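News > Local > Grindport

Grindport tenants get new rules on power strips and space heaters

Renters in Grindport's older apartment buildings will have to follow a new set of rules on power strips, extension cords and space heaters starting in March, under a measure the town council passed 7-2.

The rules cover buildings put up before the town updated its wiring code. The building office lists 167 apartments in that group, most of them along Vatitz Street and in the blocks behind the old rail depot.

Under the measure, a power strip may not be plugged into another power strip or into an extension cord. Space heaters must go straight into a wall outlet. Cords may not run under rugs or through doorways. Landlords must hand every tenant a printed copy of the rules at signing, and must replace any outlet that is cracked or loose within 9 days of a written complaint.

Melquiades Serrano, the town's building inspector, told the council that many of the apartments have one outlet per room and that tenants have been working around it for years.

"People have a phone, a laptop, a lamp, a fan and a microwave, and one place to plug them in," Serrano said. "The strip itself is fine. Two or three in a row with a heater on the end is where we get called."

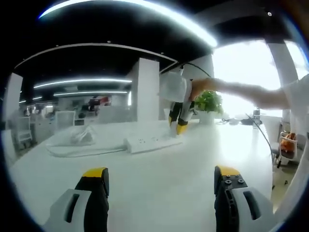 A power strip on a white tabletop. The new rules allow one strip per wall outlet.

The council took up the issue after a fire last winter in a second-floor apartment on Vatitz Street. No one was hurt, but two families had to move out while the kitchen wall was rebuilt. The fire department's report put the start of the fire at an extension cord behind a refrigerator.

Landlords were split on the measure. Teodoro Barrera, who owns three of the buildings covered, said he supports the safety rules but wanted more time for the outlet repairs. He said most local electricians are booked well past 9 days.

"I can call the same afternoon I get the letter and still miss the deadline," Barrera said.

The council agreed to one change. A landlord who can show a signed work order from a licensed electrician will not be fined while waiting for the job to be done. Otherwise the fine is $83 for a first violation, and it doubles for a second one inside a year. Tenants will get a written warning first and will not be fined unless the same problem is found again.

The town of Plavstead passed a similar measure two years ago and limited it to space heaters. Council members said they looked at that version and decided it left out too much.

Grindport will also set aside money to help pay for added outlets. Owners can apply for up to 40 percent of the cost of each new outlet. Forms will be at the building office on Sadeghi Avenue, and the office will stay open until 7 p.m. during the first month to take questions.

Serrano said inspections will be done along with the regular yearly visits.

14 comments | 32 shares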